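Pour un entretien des préhenseurs calé sur les prises, pas sur le calendrier

Dans la plupart des ateliers que je fréquente, la fiche d'entretien d'un préhenseur à trois doigts tient sur une demi-page : nettoyage hebdomadaire, contrôle visuel mensuel, remplacement des patins quand ils sont usés. La dernière ligne est la seule qui compte, et c'est aussi la seule qui ne dit rien. Usés selon quel critère ? Mesurés par qui, avec quoi, à quel endroit du patin ?

Je défends ici une position assez simple. Le poste de préhension doit être réglé, contrôlé et réparé d'après le nombre de prises et d'après l'état mesuré des doigts, et la date ne devrait servir qu'à planifier la disponibilité du technicien. Cela demande un compteur, une jauge et un peu de discipline dans la tenue du cahier. Aucun de ces trois éléments n'est coûteux.

Prenons le cas de notre cellule de tri Ketimier. Elle manipule des emballages de boisson vides, posés dans des bacs peu profonds, avec un préhenseur à trois doigts articulés. La documentation prévoit un contrôle des axes tous les mois. Or, un mois de campagne et un mois d'arrêt partiel n'ont rien de commun pour une articulation. En mars, la cellule a peu tourné et nous avons démonté trois doigts en parfait état. La campagne suivante a été intense, et le jeu au doigt inférieur a dépassé notre tolérance avant l'échéance. Le calendrier avait tort dans les deux sens.

Le symptôme, comme souvent, n'est pas apparu là où se trouvait le défaut. Les canettes sortaient du bac légèrement pivotées. L'exploitation a d'abord soupçonné la calibration de la vision, qui a été refaite deux fois sans résultat. Il a fallu immobiliser le bras et contrôler les doigts à la main, l'un après l'autre, pour trouver un axe dont la vis de maintien avait perdu son couple. Le resserrage a pris 6 minutes. La recherche avait occupé deux postes complets.

J'en tire une première règle : on vérifie la mécanique avant de toucher à la calibration. Une calibration refaite sur un doigt qui a du jeu enregistre le jeu. Elle donne des résultats acceptables tant que l'effort s'exerce toujours du même côté, puis elle se dégrade dès que la pièce se présente autrement dans le bac. On se retrouve avec deux défauts superposés, dont l'un a été introduit par la maintenance.

La deuxième règle concerne la pièce d'essai. Beaucoup d'équipes contrôlent la prise avec un cylindre usiné, rigide, de diamètre connu. C'est commode pour la répétabilité, et c'est insuffisant. Une canette en aluminium se déforme sous une pression mal répartie, et c'est précisément cette déformation qui révèle un patin décalé. Je garde le cylindre pour mesurer, et j'exige un essai sur produit réel avant la remise en service.

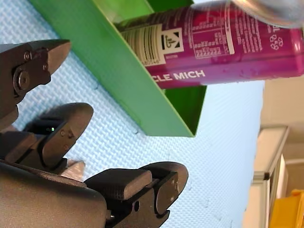 Cellule de tri Ketimier — Service maintenance robotique, Plasiten

L'essai sur produit réel a un autre mérite : il oblige à travailler avec le bac. Un doigt qui ferme correctement dans le vide peut toucher une paroi en approche basse, surtout lorsque le bac est de biais. Nous faisons donc l'essai avec une canette couchée en travers du bac, orientation que le programme accepte et que les réglages soignés sur table ont tendance à oublier. Un tapis texturé sous le bac convient très bien, à condition d'en tenir compte dans la hauteur de référence. Un pli suffit à fausser un palpage.

Venons-en à la séquence proprement dite. Elle comporte 5 opérations, toujours dans le même ordre : mise en sécurité du bras et coupure de l'effort de serrage, contrôle du couple des vis d'articulation, mesure du jeu en bout de doigt, mesure de l'épaisseur des patins, essai de prise. L'ordre n'est pas négociable. Un technicien qui commence par les patins, parce qu'ils sont accessibles, les remplacera souvent pour rien, l'usure asymétrique venant d'abord du jeu de l'articulation.

Sur le couple, je plaide pour le marquage à la peinture après serrage. On m'objecte que la clé dynamométrique suffit. Elle suffit le jour de l'intervention. Le trait de peinture, lui, se lit en passant, sans outil et sans arrêter la cellule plus longtemps que nécessaire. Il ne remplace pas la mesure, il indique à quel moment elle devient urgente.

Sur les patins, le désaccord est plus sérieux. Le responsable de ligne préfère les changer par jeu complet, pour simplifier le stock. Notre relevé porte sur 104 contrôles, et le patin du doigt inférieur était hors tolérance dans 43 d'entre eux, presque toujours seul. Changer les trois revient à jeter deux pièces saines et, surtout, à effacer l'information que donne leur usure relative. Je préfère un remplacement individuel, suivi d'une reprise du zéro sur le doigt concerné. Cela prend plus de temps au pupitre. Je considère ce temps comme bien employé.

Reste la question du voyant. Un indicateur vert sur un préhenseur renseigne sur l'électronique : alimentation présente, communication établie, selon les modèles. Il ne dit rien d'une vis, d'un axe ou d'un patin. J'ai pourtant lu dans un compte rendu d'intervention « voyant vert, RAS » comme seule justification d'une remise en production. Le logiciel de suivi Hivik, que nous utilisons pour les bons de travail, permettait de clôturer sur cette seule mention. Nous avons rendu obligatoires la saisie du jeu mesuré et celle du nombre de prises depuis la dernière intervention.

L'objection habituelle est celle de la charge de travail. Elle est recevable sur un site comme Chala, où un même technicien couvre plusieurs cellules et intervient parfois le samedi. Je réponds que la séquence complète coûte moins cher qu'une recherche de panne conduite à l'envers, et qu'elle se déclenche moins souvent en période creuse. Le seuil exact de déclenchement reste à discuter cellule par cellule. Le nôtre est encore provisoire, et je le crois un peu trop prudent pour les axes, un peu trop large pour le patin inférieur — il sera revu quand le relevé couvrira une campagne entière.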